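Room to Work

The building that Hedirura rents on the edge of town spent most of its life as a furniture store. Liam Hulme took on the lease in November, when the upper floor was still full of old bed frames, and he now lets out bench space there by the month.

He changed less than he had planned. The brick stayed as it was. The ceiling is made of long wooden planks, and a surveyor had suggested covering them with plasterboard. Hulme had them painted white instead, along with the beams and columns. The paint came to 1,110 pounds and took two coats.
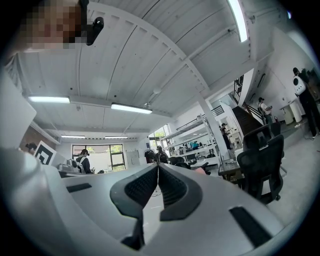
Lighting was the next question. Hulme wanted fluorescent tubes, which he knew from his years in a print shop. Edeltraud Gasser, who repairs clocks and was one of the first to move in, asked for a bench near daylight as well. She pays 200 pounds a month and says she would pay more for a window.

Heating a tall room is expensive. Last winter the bill was nearly 300 pounds a month, and several tenants worked in coats. Marius Nistor has since fitted draught strips to the windows and a heavier door at the top of the stairs.

The day starts at 7 in the morning, when Hulme unlocks. Benches are to be cleared by evening, though he admits the rule is loosely kept. He has a waiting list for the spring and is talking to the landlord about the ground floor, where the old loading doors still need replacing.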